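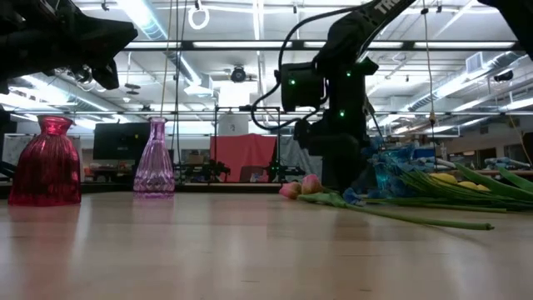
Sundach heated grips, the universal clip-on kind – my review after one full winter

I've been putting off buying heated grips for years, mostly out of stubbornness. My dad rode all winter in leather gauntlets with newspaper stuffed down his jacket and I guess I thought I ought to be able to do the same. I can't! My fingers go white at the first hint of frost, and after one especially miserable ride home from Drenovdale in December I sat in the driveway with both hands wrapped around the exhaust shield (gloves on, don't panic) and ordered a set on my phone as soon as I could work the screen.

I went with the Sundach wrap-style set, which cost me $170 from Ocampo, the parts place out on the county road. You can spend a lot less. I have spent a lot less, on a no-name pair for my old scooter, and the left one quit before the return window closed, so I was ready to pay up this time.

They're going on a 900 twin that I've had forever, with regular 7/8 bars and a throttle tube that has been glued, cut and re-glued more times than I'd like to admit. In the box you get the two grips, a controller, a wiring harness with an inline fuse, a handful of zip ties and a little tube of adhesive. The instructions are one folded sheet with drawings the size of postage stamps. I ended up calling my friend Mayuree Tanasarn, who used to do wiring on race bikes, and she talked me through running the feed off a relay so the grips go dead with the ignition. The Sundach sheet shows them going straight to the battery. Please don't do that unless you love pushing your bike.

Fitting took me a whole afternoon. The left side slid on with hairspray and a bit of swearing. The throttle side was a pain, mostly thanks to the cable coming out of the inboard end right where my switch housing wants to be. I had to rotate it twice to stop it pulling tight at full throttle, and then trim a plastic nub off the old tube. Check yours with the bars at full lock both ways before the glue sets, with the engine off, and make sure the throttle snaps shut by itself.

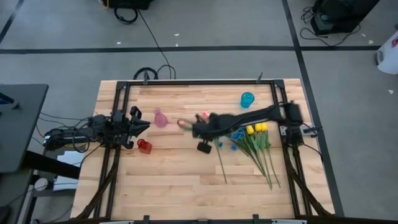

Glassware and a turquoise cup on the butcher block.

OK, so the heat. It's great. There are four settings and I've only used the top one to get going on frosty mornings, then I drop it down once I'm out of town. The warmth is even all the way along, with none of that hot stripe across the palm that my scooter ones had. In thick winter gloves it takes a few miles before you feel much. In thinner gloves it's nearly instant, and I've switched to wearing my fall pair pretty much all year, which makes the levers so much nicer to feel.

My longest cold day was the Sketstead run, 200 miles there and back with sleet on the way home, and I got off the bike with hands that could undo my own helmet strap. That alone was worth the money to me.

Stuff I don't love: the grips are fatter than stock. If you have small hands you'll notice, and my right wrist grumbled for the first week or so. The controller buttons are tiny and flush, so with gloves on you're sort of mashing at them and hoping. The setting light is so bright at night that I put a scrap of electrical tape over half of it. And it forgets your last setting every time you turn the key, so it always starts at the bottom – annoying at gas stops.

The rubber has held up fine, with a little shine starting where my thumb sits. No splits, and the fuse hasn't popped.

Would I buy them again? Yep, though I'd throw the adhesive away and use proper grip glue from the start, as the left one began to creep in March and I had to redo it. I'd also budget for a relay and some decent connectors. Four stars from me, and I'll update this if anything dies next winter.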